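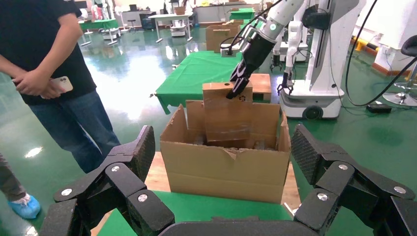

Kelly Miranda wants it written down that the cardboard task was her idea, and that she'd pick it again over blocks, any blocks, even the nice foam ones. Cardboard bends, she says, and a block never taught anyone on this team a thing about grip force.

OK so. This is the gallery page for the Hagedorn Manipulation Club, spring project. Only the one picture up for now, the rest of the page is notes until I get the others sorted. Sorry, writing this between two classes.

The task
Flat piece of cardboard, open box. Take hold near the top edge, bring it up straight, don't crush it, don't drag the box along. Sounds like nothing. Took us most of the term.

What you're looking at
Black hand, white arm, cardboard upright over the box. Fingers clamped on the left side of the sheet, close to the little recycling-style symbol. The two big fingers up front belong to the second gripper – look at the diamond pattern on the pads, that's the bit everybody asks about.

The numbers, for those who asked
1,168 logged tries by the end of May. We wanted 2,000 and we are not going to get there before the demo, fine. Best run was 53 good lifts in a row and then it folded a sheet in half. A try counts as good if the sheet comes up clear of the flaps and there's no crease after. Toivo Ruotsalainen checks for creases with a desk lamp and he is strict. Ask him about the tries from the first two weeks, or better don't.

Grip force
Started way too high. Every sheet came out with dents in it. Dropped it to 40 percent of the setting we had and the dents went away but then thin sheets slipped. Ended up with two settings, thick and thin, picked by hand before each run. Not elegant. Kelly is working on having the arm pick for itself, she has it half working in the Fandum branch. Please don't merge that yet!!

The approach angle
Straight down was bad, the fingers kept landing on the flaps. Coming in from the side is better. Still fails if a flap is standing up too far – we fold them outward first now, and it's in the checklist, step two. Read the checklist.

Words we use
Torneck = the lift task. Mirnon = the same thing but with putting the sheet back in after. Mirnon is much harder and we have only a handfull of good ones. Going in is where it buckles, the bottom edge catches and then the whole sheet bows out.

For new people
No experience needed, really. You'll spend your first couple of meetings flattening cardboard and typing into the log sheet, then you get a turn at the controls. One person watches the arm, one person runs it, always. Keep the cables off the floor path if you can. Label your runs with your initials, not "test" or "test2" or "final", we have so many finals.

Still to do before the June demo
– more thin sheets, we're nearly out
– fix the log so it stops rounding the force values
– Mirnon, at least try to get one clean one for the visitors
– somebody write the poster text

More pictures comming when I find the card reader. If you took any on your phone, put them in the club folder and add your name so I can credit you.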